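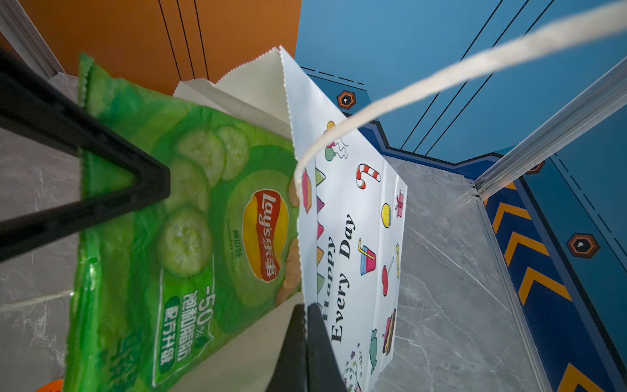 Figure 3.1 Gripper fingers at a chip bag and a paper gift bag.

Chapter 3
Handling Soft Packages

Rigid boxes keep their shape when gripped. Bags do not, and most handling rules were written with boxes in mind. This chapter covers force limits, cable routing and floor checks for cells that handle bagged goods.

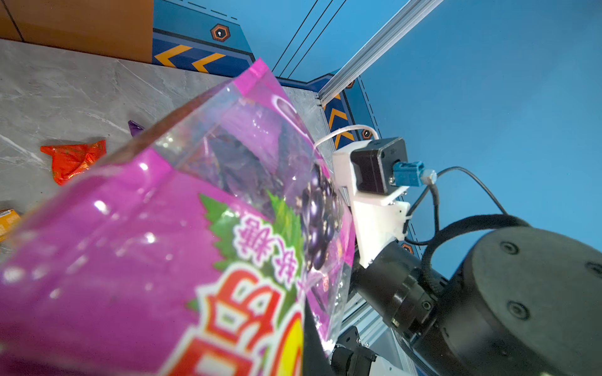
Set the force limit for the weakest package on the list. At the Prikville plant, Lụa Mạc had operators repeat the check every Monday and record it in the cell log. Section 3.1 begins with that log.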